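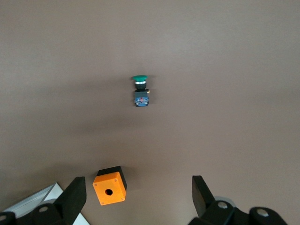

Report from the open day at the Humville courthouse

I have lived in this country for several years and I had never been inside a court. What I knew of judges came from films, and most of those films were made somewhere else, so when I saw the notice for the open day at the Humville courthouse I put my name on the list the same evening. My neighbour Piyumi Paul came with me. She works in a legal office in Jonbridge and she promised to whisper the difficult words to me.

We took the morning bus from Bastos and arrived a little before ten. The line at the security door was already long, and the man at the desk told us later that 257 people had registered. We had to put our bags through the scanner, the same as on any working day. They divided us into groups of 15 and gave every group a guide. Ours was Korkor Alhassan, who has been a court clerk for many years and speaks clearly, for which I was grateful.

She took us first to the registry, where the papers are filed. I expected this to be the dull part, but I could have stayed longer. She explained how an application comes in over the counter, how it gets its number, and what happens if a page is missing. A surprising number of people, she said, forget to sign. In my group there was an older man who had once waited four months on account of a wrong postal code, and he told us the whole story. Mrs. Alhassan listened to all of it very politely.

After that we went up to Courtroom 3, the one used for mental health hearings and for guardianship. This was the reason I had wanted to come. In my first language the word for "committed" and the word for "arrested" are almost the same, and I had always thought of the two things together. Mrs. Alhassan was careful to separate them. The person at such a hearing is not accused of anything, she said. The question is whether the conditions in the law are met for keeping somebody in hospital against their wishes, and the person has the right to come, to have a lawyer and to speak.

Then there was a short mock hearing. Two law students played the lawyers and a retired judge sat in the high chair. The matter was a made-up one, about a woman called Mrs. Janer who gave away her furniture and would not answer the door to her son. The student who acted for Mrs. Janer was very good. She asked the doctor whether it is an illness to dislike your own furniture, and the room laughed, but then she asked it again in a serious way and the doctor had to answer properly. The retired judge did not give a decision. He asked us to raise our hands instead, and my group was split nearly in the middle. Piyumi and I voted differently and argued about it on the stairs.

There were some things I liked less. The microphones in the courtroom were weak, and from the back row I lost maybe a third of what was said. The tour of the cells was full before we reached the sign-up sheet. The sandwiches were finished by noon, so we ate soup at the bakery across the street and came back for the question period at one o'clock.

I asked whether an ordinary person may sit and watch on a normal day. The answer is yes for most hearings, but many mental health hearings are closed to protect the person's privacy. Piyumi had told me this already on the bus and she was pleased to be right.

For those who wish to go next year, it is held in January. Take bus 285, get off at the library and bring a warm coat, as part of the line stands outside.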